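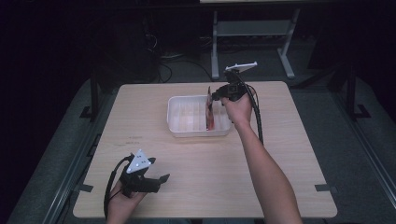

Ticket 836: Red packets won't stay standing in the ribbed trays
Opened by: Sheyla Guzmán, Fullholm snack counter
Opened: Feb 19, 2024
Category: Shelf and counter fittings
Priority: Normal
Status: Solved

What's the problem?

Hello all! First of all, I love these trays. We swapped our old baskets for the white see-through-ish ones with the ridged bottoms and the counter looks so much cleaner, and you can wipe them down in seconds. BUT (there had to be one) the shiny red packets will not stand up in them for a whole morning. I put one in on its end, tucked up against the side wall, and it looks lovely, and then it starts leaning, and by the time I come back with the next handful it's flat on its face.

Everything else is fine. The boxed biscuits stand up, the little cartons stand up. It's only the soft crinkly packets, and only in this tray. The same packets stood up perfectly well in the old baskets, though I admit we used to cram them in.

What have you tried already?

- Turned the tray round so the ridges run the other way
- Put the packet in the middle (worse, much worse)
- Put the packet in the corner (better, but the corners are rounded so it slides out of them)
- Folded the bottom seal under
- Asked it nicely

Anything else we should know?

The table is level, I checked with my phone and then with a proper spirit level. The trays are the Sotelo shallow, order code 388. I have 36 of them now so I would very much like to make them work!

--

Reply from Ploltenness fittings desk

Hi Sheyla, thanks for such a full report, it makes our job so much nicer. And thank you for checking the table first, because that was going to be our opening question.

Can you tell us three things?

1. Is the bottom seal of the packet sitting on top of a ridge or down in the gap between two ridges?
2. When it leans, does the top go towards the wall or away from it?
3. How many packets are normally in the tray when the first one goes over?

--

Reply from Sheyla Guzmán

Ooh, good questions. I did a little session after closing with one tray and one packet, and I had a great time.

1. On top! I'd never looked. The seal is a stiff flat strip and it perches across the ridges like a plank when the ridges run crossways to it. When I turn the tray it can drop into a gap, but then it goes in at a slant unless I line it up carefully.
2. Both. If I stand it dead straight, it falls away from the wall. If I set the foot a bit out from the wall and let the top rest back, it stays. I left it like that while I cashed up and swept the floor, and it was still standing when I put my coat on.
3. One or two. It's a quiet counter first thing, so I don't fill up until the school run.

So I think part of this is me being too neat! I was pushing the whole packet flat to the wall, foot and all, and it's got nothing to lean on at the top. The tray is quite shallow and the packet sticks up over the rim, so the wall only holds the bottom part of it.

--

Reply from Ploltenness fittings desk

You've cracked most of it already. The shallow tray was made for boxes and tubs, and a soft packet that comes up higher than the rim has a lot of floppy weight above the point where it's held.

Please try this and let us know how you get on:

- Set the tray so the ridges run the same way as the packet's bottom seal.
- Give the packet a shake so the contents settle to the bottom before it goes in. This makes a big difference with crinkly wrappers, as they hold air at the top.
- Drop the seal into a gap, one ridge away from the wall.
- Let the packet rest back on the rim.
- Build the row forwards from there, each packet resting on the one behind.

If the first one still slides, a strip of Drumatside grip mat (code 470) cut to the inside of the tray will sort it. It sits over the ridges and peels out for washing. We'd hold off until you've tried the rest though, the ridges are handy for crumbs.

--

Reply from Sheyla Guzmán

IT WORKS. The shake is the thing! I'd been holding them by the top and lowering them in, so all the contents were bunched in the middle and the bottom was thin. Two taps on the counter and the foot goes nice and fat and it sits there like a little sack of flour.

Results from this morning, for anyone who finds this ticket later:

Ridges crossways, no shake: fell over before I'd let go properly
Ridges crossways, with shake: stood up, went over when someone leaned on the counter
Ridges matching the seal, no shake: leaned, slid down slowly
Ridges matching the seal, with shake: stood up all morning, including the school run and a toddler who took one out and put it back sideways

I also found out you want to come at the packet from the sides when you're placing it, with a light pinch. If you squeeze it from front and back the air goes up, the top swells and it tips as soon as you let go. My Saturday helper has been doing it the right way all along and never had one fall, and I thought she was just lucky!

I haven't needed the grip mat for the red ones. I might get a strip anyway for the tray nearest the door, where it gets bumped.

--

Reply from Ploltenness fittings desk

Brilliant, and thank you for the write-up! We've added the shake and the side pinch to the help page for the shallow tray. There's a deeper version coming in March with the same ridged floor, and the wall comes up a good bit higher, so it should suit tall packets on their own. Would you like a note when it's in?

--

Reply from Sheyla Guzmán

Yes please! Will the deep ones stack with the ones I've got?

--

Reply from Ploltenness fittings desk

They will, deep on the bottom and shallow on top. You're on the list. Marking this one as solved, but just reply here if the packets start misbehaving again and it'll reopen.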